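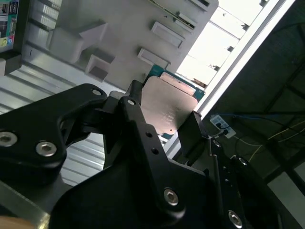

March, bench notes, CPU handling

Started before 8 this morning because I couldn't wait to see the overnight log. 757 clean cycles out of 800! A clean cycle means pick the processor out of its pocket, lift, swing, bring it back, seat it, open, back off, and nobody had to touch anything. Longest streak without a miss was 363. In the fall we were happy if it got through a coffee break.

I keep a private list of chores I'd give to a machine, and "move processors between holders" has been near the top since my first month here. It's dull, it's fussy, your neck hurts by lunch, and one dropped chip ruins the mood for everyone. Also on the list: emptying the dishwasher at home, folding towels, sorting the screw drawer. More on those below, since Sneha and I got into it again.

**What changed since the last entry**

- Approach speed cut for the last bit of travel only. The rest of the move is as fast as before.
- Finger opening before the pick is narrower. Wide open, the tips were coming down too near the raised edges of the holder.
- New taught point for the holder, done by Tâm, who is much more patient with the jog buttons than I am.
- Grip force left alone. I was tempted, Tâm said one thing at a time, Tâm was right.

**The misses**

Went through the log with Nam-gil. Most of the 43 are the same failure: the chip goes back slightly rotated, one corner rides up on the lip, and the seat check flags it. The arm then stops and waits, as it should. A person would give the thing a little wiggle without even thinking — you feel the corner catch and your fingers just sort it out. We have no wiggle. Nam-gil wants to add one (small circle, light push down, check again) and I'm all for it, as long as we keep the force limit where it is.

A few others were bad picks where only one finger made proper contact and the part slid as it came up. Those bother me more. Diệp thinks the pads are wearing unevenly and wants to swap them before the next batch so we have a fresh baseline. Agreed, pads on order from Stolavov, spare set in the second drawer if they're slow.

No drops to the floor. I'd like that in bold but I'll stay calm.

**Seating, up close**

The pick gets all the attention and the part I love is this end of it. There's so little room beside the holder, and the fingers have to get in and out of that gap every single cycle.
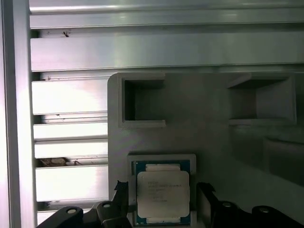 Processor in the holder, one finger on each side. Two open pockets above.

Noticed while looking at that one: there's a clump of brownish crud in a gap between the slats on the left, and a speck on the rail up top. Vacuum before the next run, please, and get down into the slots. I don't want that stuff migrating toward a contact.

**So can it do chores yet?**

Sneha's position is that we've built a machine that does one chore, in one place, with the furniture bolted down. Fair! Shift the plate a little and it's lost until somebody re-teaches it. She says call her when it can find the cup at the back of the cabinet.

My position is that this IS a chore, a real one that a real person at Luvatmont does for hours, and it's being done well. Shop-floor chores are going to come first precisely for the reason she gives. We get to bolt the furniture down. Towels don't hold still for anybody.

Trinh had the best question, which was how long a new person needs to learn the same job. An afternoon, I guess, and then they can do it on a different plate with a different chip the next day. We took weeks. But the second plate should take us days, and I'd love to find out whether I'm kidding myself.

**Next**

1. Vacuum, wipe down, new pads (Diệp)
2. Wiggle routine, dry run with the scrap chip first (Nam-gil)
3. Short run of 200 with the pads changed and nothing else, then 200 with the wiggle added
4. Shift the plate on purpose and see how far off it can be before the pick fails. Tâm and me, after lunch
5. Send the log to Skilstead, they've been asking

Sneha has bet me a lunch at Lương that the wiggle makes it worse. Taken.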